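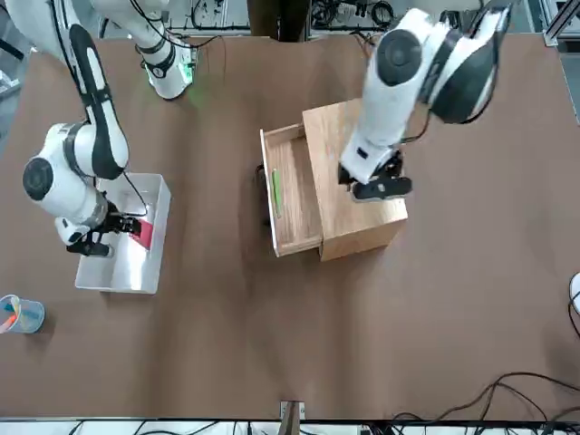

What went wrong in this dataset? A gripper fault that reported "closed, holding" with nothing between the fingers, and it got into 977 of the 2,000 episodes before we caught it.

Drundetti Drawer Set, fault-labeled release
Last updated 30th October

We are very happy to get this one out! The set covers two-arm tabletop work with a small wooden cabinet, a shallow white tray and assorted small objects, including a flat red one that gets picked up from the tray. The first release was pulled in January. This one keeps the bad episodes in and labels them, and we think it's the better dataset for it.

The fault

Each gripper reports its finger opening and a hold flag. The hold flag is supposed to go true when the fingers stop short of fully closed and the motor current stays up. A firmware setting on the right arm had the current threshold far too low, so friction in the fingers alone could set it. The arm would miss the object, close on air, see "holding" and carry on happily to the drawer.

Most of the time that only wasted a run. In 6 episodes it was a safety matter. The right arm went on to the drawer with its fingers lower than planned, caught the drawer front and pushed the cabinet toward the left arm, which was waiting above it. The left arm's force stop tripped in every one of those. Nothing was broken except one drawer runner, and the cabinet now sits on a non-slip pad.

Fields

episode_id: string, unique across both releases
arm_state: joint positions and velocities, both arms
gripper_opening: finger gap in millimeters, per arm
hold_raw: the flag as the gripper sent it. Do not train on this one
hold_checked: the flag after relabeling, by hand, from video
fault: none, false_hold, drawer_contact
stop_event: true if a force stop tripped

Where hold_raw and hold_checked disagree, trust hold_checked. Thin objects were the hardest to judge, especially when held on edge near a tray wall, and some frames are marked "unsure". Please leave those out of any score.

Splits

The Skullitz split holds the clean episodes and the Sakai split holds the faulty ones. If you want to work on failure detection (please do, it's great fun), mix them yourself and keep the episode IDs with your results.

Running this on your own arms

Replay at reduced speed first, with a hand on the stop button. Do not replay anything marked drawer_contact on hardware. The joint paths are real and they will hit your cabinet too.

Check your own hold threshold before you start. Close the gripper on nothing, ten times or so, and read the flag. Ours came back true often enough that we should have spotted it on the first morning.

Known gaps

The left gripper's current log is missing from the early Sakai episodes. Drawer position was never measured directly, so it has to be estimated from video. The Kisness loader reads both splits but ignores stop_event for now; a fix is in progress.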